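Budget thread! We got the go-ahead in June to buy more hand-held grippers for collecting robot training data, and I've been living in spreadsheets ever since. Writing down how we planned it while it's fresh. 1/

First thing I did was stop pricing grippers and start pricing *stations*. A station for us = gripper, headset, backpack, cables, spare battery, a case to put it all in, plus the table and whatever is on the table. The gripper is the part everyone asks about and it's less than half the money. 2/

Our number per station came out at **$3,590**. The Mellar quote looked cheaper until I added the charger and the harness, which they list separately (page 4, tiny type, bring your glasses). Ultton quoted everything on one line and I could have hugged them. 3/

Spares!! Please budget spares up front. Finger pads wear down, and so do cables, especially where they bend coming out of the pack. I put $783 in a line called "small parts" and Nuria Pacheco, who signs these things, asked me what was in it. Now it has its own tab and I'm very proud of the tab. 4/

Lead times: Ultton says 32 days on the grippers and 39 on the harnesses. So the harness order goes in first, even though the grippers are the fun part. I had it the other way around in my first draft. Milagros Arrieta caught it on a Friday at 5 pm, bless her. 5/

Rent vs. buy: we rented headsets for the pilot and I'd do it again. You learn which strap people complain about before you own a pile of them. For the next round we're buying, because we'll use them all year and the rental would pass the purchase price well before that. 6/

Furniture gets its own line too. Stools, chairs, plates, tablecloths, play food. It's cheap stuff, but you want variety and you want to be able to swap it quickly, and someone has to go get it. I set aside paid hours for the shopping and they were worth every cent. 7/
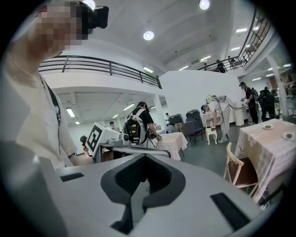
Floor space is the line I got most wrong. I measured tables. I should have measured people wearing backpacks, bending over and turning around next to other people wearing backpacks! New plan has wider gaps and fewer stations per shift, and I moved the difference into a second shift. 8/

Also in the new plan: one spare of everything, fully charged, on a shelf by the door. If a headset quits, you grab the spare and keep going, and fix the bad one after lunch. 9/

Still open: Paredes or Bruvovano for the cases. Paredes has better foam, Bruvovano has wheels that roll over a cable without stopping dead. I'm leaning wheels. If you've lived with either one for a year, tell me how the latches are holding up! 10/10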